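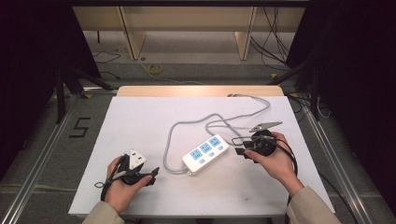 The Meter Reader Who Doesn't Believe in Standby Savings

1/9/20

The man who runs the repair counter at Ackroyd has agreed to talk on two conditions. I don't print his name, and I don't call him an expert. He spent eleven years going into people's homes in Pollau to look at electric bills that had gone up for no clear reason, and he says the word "expert" was on the business card of everyone who had been there before him.

I came to ask about standby power, the small draw from things that are plugged in and switched off. Every winter we get told to hunt it down. I had the Stasen leaflet with me, the one that came with the last bill and promises savings of "up to" $200 a year. He read it standing up and handed it back.

"Up to," he said. "I could run a mile in up to an hour."

His complaint is with the arithmetic. The leaflet adds together a TV, two computers, a game console, a printer, a stereo and a coffee maker, and takes the worst figure for each. "Who has that house? I went into plenty of houses. There'd be one old cable box running hot as a toaster and the rest of it was pennies."

I pushed him on this. Pennies add up, and the box was still there. He agreed about the box. He told people to switch it off at the strip, and some of them did it for a week. Then they missed a recording and that was the end of it.

So what was making the bills go up? "Water heaters. A second fridge in the garage, with three cans of soda in it. Baseboard heat in a room with the door shut. One lady had been billed for 3,000 kilowatt-hours in a winter and she was walking around unplugging her phone charger at night."

He is no kinder to the gadgets. Vimance sells a smart plug that shows you what each device is using, and I admitted I own two. He asked what I had done with the information. I said I had looked at it. "And what did the plug cost you?" I told him $60 for the pair, and he let that sit there for an unpleasantly long time.

I should say that I don't buy all of this. He has no figures of his own, only houses he remembers, and the ones that called him in were the ones with something badly wrong. A person with an ordinary bill never met him. When I put that to him he shrugged. "Fair. But nobody with an ordinary bill needs the leaflet either."

I wrote to Stasen to ask how the $200 was worked out. The reply said that results vary by household and gave a link to the leaflet.

He does switch things off himself, as it happens. His own number is $80 a year, which he says came mostly from turning down the water heater and getting rid of a freezer. The freezer went to his brother-in-law, who now pays to run it.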